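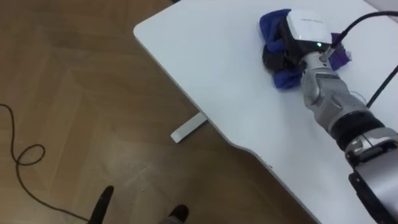 Wulbridge, April

Have you ever pulled a T-shirt out of a laundry pile and had no idea which end was the neck? Your hands sort it out in a second. A robot has a much harder time, and I've been learning why, as I spend my afternoons asking one to pick up cloth.

I'm Cledwyn Griffiths and I work at Landholm, a laundry that washes sheets, towels and work clothes for hotels and clinics. On a busy day over 600 pieces come through. I started out folding them all by hand (I can still do a pillowcase with my eyes shut!) and now part of my job is working with robots.

So why is cloth tricky? Think of a toy brick. It stays the same shape however you hold it. A cloth changes every time you touch it. It bunches up, it hides its own corners, and sometimes two layers stick together so you can't tell where one stops. A robot has to find a bit it can get its fingers on, press down, squeeze, and then work out what it's holding. Try it yourself with a dish towel and a pair of kitchen tongs. My daughter needed 11 tries to get hers folded in half, and she was pretty cross by the end.

We use plain cloths for practice. The blue one on the white table is easy for me to spot, and I can crumple it a different way each time. 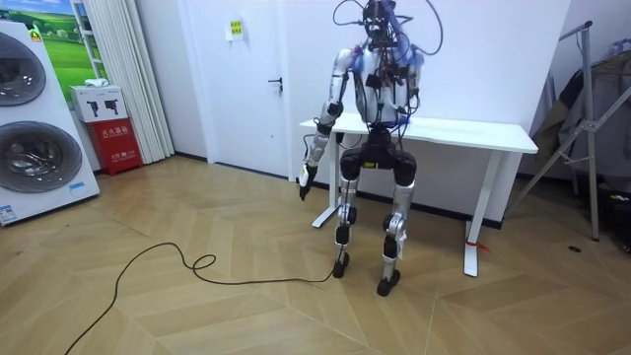

What happens to the people?

This is what kids ask me most when a class comes to visit. Will the robot take your job? It's a fair question, and I asked it too.

At our place, the jobs are changing. My friend Bartosz Borkowska used to lift heavy bags of wet sheets, and his back hurt every evening. Now a moving belt does most of the lifting and he checks the sheets for rips and stains. He likes that better, though he says he misses chatting by the bag pile. Four of us had lessons in working safely near robots, and they went on for seven weeks. I found them hard! I hadn't done homework for years.

Not everybody is happy about it, and I think you should know that too. Some people here liked the old way and worry there will be fewer jobs later on. We talk about it at lunch, and our boss has to listen.

There are things I'd still rather leave to a person. Last year, during Ramadan, a few of my workmates were fasting and wanted their breaks moved to sunset. We sat down and swapped shifts until it suited everyone. A robot can't notice that your friend looks tired, either.

Next month I'm off to our other laundry, in Fallska, to show the folding team what I've learned so far. I'm bringing the dish towels and the tongs.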